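The Case for One Bowl and One Mat
A furniture maker's plan for small tables starts with clearing most of them

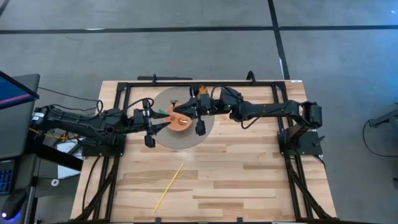 An orange bowl on a round mat, with a single yellow stick left on the bare wood.

Baiba Juška has sold tables for most of her working life, and she thinks the majority of them are set badly. She doesn't mean the fork is on the wrong side. She means there is too much on them before anyone sits down.

Her shop, Graston, sits on the ground floor of a former print works and sells secondhand and new dining furniture. Upstairs she runs a table-setting class one Saturday a month. It began in January as a way to get people through the door in the slow season, and it has stayed full. The class lasts two hours, and the first half hour is spent taking things away.

"People arrive with a picture in their heads of a holiday dinner," Juška says. "Then they go home and eat soup alone at the counter. I want to teach the soup."

The exercise she gives everyone is a setting for one person, with one bowl, one round mat and one utensil to eat with. Students choose the pieces from a shelf at the back and are told to stop when they have those three. Most pick up a napkin, a side plate and a glass anyway, and she sends them back.

The mat comes first. Juška prefers round ones in dull colors, gray or brown or somewhere in between, and she likes them on a table with a busy grain. Butcher-block style tops, with their strips of blond and honey, are popular with her customers and hard to set. Every strip is a line, and a bowl placed straight on the wood can look as if it has been put down on the way to somewhere else. A plain circle gives it a place to be.

She is less strict about where the mat goes. The usual advice is to line it up with the edge of the table, a thumb's width in. That works when there is a chair and a person in it. On a wide table used for several things in a day, she will put the mat further up and leave the near part of the wood clear for a book or a letter or an elbow.

Then the bowl. Graston carries two lines, one from a small pottery called Avotiņš and a cheaper one from Nollora, and the cheaper one outsells the other by a long way. Juška puts this down to color. The Avotiņš bowls are cream and slate. The Nollora range includes a strong orange that she was reluctant to order and now can't keep on the shelf.

"Orange does the work of flowers," she says. "On pale wood you only need the one thing."

She has a rule against a second bright object of the same size, though small ones are allowed. A little orange and yellow on the same mat is fine with her, and so is something green, provided the bowl stays the largest piece of color on the table.

Spoons are where she spends money and where she thinks other people should too. Her own are gold-colored, small, and mismatched, bought in handfuls at estate sales. Steel is perfectly good to eat with, but it goes gray in the evening and disappears against a gray mat. A gold-toned spoon picks up whatever light there is. She rests it in the bowl or at the edge of it when the table is waiting, and she doesn't care that etiquette books would put it on the right.

Chopsticks cause the most argument in class. Some students want them parallel to the table edge, on a rest, and Juška agrees that a pair should be kept together. Single ones are another matter. Anyone who has washed a drawer's worth of long yellow sticks knows that the numbers never come out even, and she keeps the odd ones for stirring, for testing cakes and for holding a window open. Laid at a diagonal on bare wood, one of them makes a decent line of color too, though she admits that this is the sort of thing only a shopkeeper would notice.

The table itself matters less than customers expect. The one she recommends most often is the Flason, a light wooden top that sells for $329 without legs. Many buyers put it on a base they already own. Juška asks them to think about height before finish, and to sit at it for a full meal before deciding on oil or wax. Oil needs doing again every few months on a table that gets daily use. Wax is quicker but marks under a hot dish, and for that reason she won't sell a waxed top without a mat to go with it.

Her advice for people who don't want to buy anything is short. Clear the table completely. Wipe it. Put back one mat and one bowl, and leave it that way overnight. In the morning, see what you miss. Most of her students report missing the salt.

The next class is full. There is a waiting list at the register, on paper, next to the basket of spoons.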